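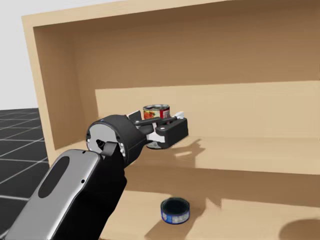 Our project studies how small town libraries can store and lend board games, and which kind of storage makes the games easy to find and to bring back complete. We worked with the library in Hollik, which owns 89 games and lends them to families, schools and one senior club. Most of these games were kept in closed boxes under the stairs, and many visitors did not know that they existed. For the new game corner we chose a simple type of furniture, an open wooden shelf unit with one middle board that makes an upper and a lower compartment. The large family games go down, and the small card games go up, where adults can read the titles without bending.

1. Method

We collected the loan records from April and compared them with the records after the change. In this period the library registered 618 loans of games. We also gave a short questionnaire to visitors at the desk. It had only 2 questions: how did you find the game, and was something missing in the box. The data were entered in Likora, the catalog program which the library already uses, and then exported to a table.

2. Results

Games on the open shelf were borrowed more often than games which stayed under the stairs. The difference was biggest for games for young children. Missing parts were still a problem. Dice and small cards were lost most frequently, and the open shelf did not help with this. A list of parts glued inside the lid gave better results, but we tested it only on the Dollix series, so we can not say it for all games.

3. Costs

The library had a budget of 3,000 crowns for the corner. The furniture took the bigger part of it, and the rest was spent on labels, bags for small parts and two new lamps.

4. Open points

We did not study damage to the boxes. It would also be useful to repeat the questionnaire in winter, when more families come.

Report submitted 07/01/2021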